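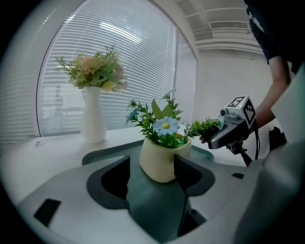
Godparent for my son when we're a same-sex couple: what do I say to the parish office?

Posted in Faith and Family > Sacraments
by Jernar

Hi everyone, I've been reading along on this board for ages and finally made an account, so please bear with me if this is in the wrong spot.

My wife and I have a little boy who will be 6 months old in July, and we would very much like to have him baptized. I was raised Catholic, went to Catholic school all the way through, and still go to Mass most weeks. My wife was raised Methodist and is happy to go along with it (she says one of us ought to have a plan, and it may as well be me). We moved to this town last year and I like the parish we've landed in. The people in the pews have been kind, and the lady who sits behind us has taken to making faces at the baby during the homily.

Here's where I'm stuck. The parish has a form on its website, and the form has a line for "mother" and a line for "father" and that's all. Then there is a section for godparents that asks for a letter from each one's home parish. My cousin would be the godmother and she is a regular churchgoer, so no trouble there. But I'd also love to have my wife's brother, who is Methodist like she is, and I don't know if that's allowed or what they'd call him.

I have picked up the phone to call the office more than once and put it down again. My mother thinks I should fill in my name, leave the other line blank and let them ask. That feels a little sneaky to me, and it also leaves my wife off the page, and she's the one who gets up with him at five in the morning. My old college roommate says to go straight to the priest and skip the office. I've read the news stories about what the Pope has said and what the bishops have said back, and I come away knowing less than when I started, to be perfectly frank with you.

Has anybody been through this? I'm not looking for a debate about whether we should, please. I'd just like to know who to talk to first and what to have in hand.

Thank you all, and sorry for the length!

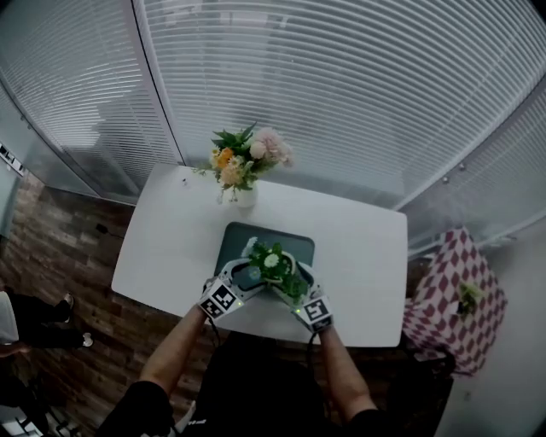
Stetora wrote that the priest should come first and the form second, and went on from there:

Congratulations on your little one! We did this with our daughter a few years back, so I'll tell you how it went for us, and you can take whatever is useful.

I emailed the pastor and asked if we could come by and talk about a baptism. I put it in the email that we were two moms, in one plain sentence near the top, so that it was out of the way before anybody sat down. He wrote back the next morning and gave us an appointment, and it lasted 30 minutes, a good part of which was him asking how we were sleeping. What he wanted to know was whether we meant to raise her in the faith. As I understand it that is the main thing the church law looks for with a baby, a well-founded hope that the child will be brought up Catholic, along with at least one parent agreeing to it. You go to Mass, you have a cousin who goes to Mass, you've clearly thought about it. I would tell him just what you told us.

On your brother-in-law: he can't be listed as a godparent, strictly speaking, but a baptized person from another Christian church can stand up as a "Christian witness" next to a Catholic godparent. You only need one godparent, so your cousin covers it. My own brother-in-law was a witness and he wore a tie for the first time since his wedding and stood at the font with everyone else, and I don't think a soul in the church knew the difference. Do tell him beforehand what the register will call him, so he isn't surprised on the day.

As for the form, our pastor told us to bring it in blank and we filled it out at his desk. How the names go in the register seems to depend on the diocese, and I'd ask about that early, while you're all still sitting down with coffee. Ours came out in a way we could live with. I won't pretend I loved every word of it.

Things to have in hand: the baby's birth certificate, your own baptism certificate if you can get it (call the church where it was done, they're usually good about it), your cousin's letter, and for your brother-in-law something showing he was baptized. The letter took the longest. My godmother's parish office was only open in the mornings, and it was more than 2 weeks before it came, so start your cousin on that now.

Also ask when the preparation class meets. Ours was a single evening, and your wife is welcome at it whether she's Catholic or not. Mine asked more than I did.

Unora wrote:

Depends on the priest. Some will, some say wait. If yours says wait, ask him wait for what, and get a real answer before you go asking at the next parish over.

Jelínek wrote:

I answered the phone in a parish office for many years (retired now, and my ear is grateful), and I'd like to put in a gentle word for the office. Stetora is right that it's the pastor's decision, so by all means write to him. But whoever picks up that phone has most likely had every kind of family on the other end of the line: grandparents raising babies, parents who aren't married, dads on their own, a couple who hadn't set foot in church since their own First Communion. The form has two lines on it for the simple reason that it got typed up a long time ago and copied ever since. I typed one of those myself and I never gave it a thought until a grandmother asked me where she was supposed to go.

If you'd feel better calling, you can say, "I'd like to make an appointment with Father about a baptism," and that's plenty. You don't owe the whole story to the person with the calendar. Mid-morning is a good time, after the daily Mass people have cleared out.

One small thing to add on the paperwork. If your wife has adopted him or is on the birth certificate, bring the papers that show it, the originals plus a copy to leave behind. It comes up when they write the entry, and it's a nuisance to go home for it. And ask whether they baptize during Mass or afterward. Ours did it afterward for most families, but some people have their heart set on one or the other, and July can fill up with weddings.

I hope it's a lovely day for you, and that he sleeps through the water. Mine hollered, all of them.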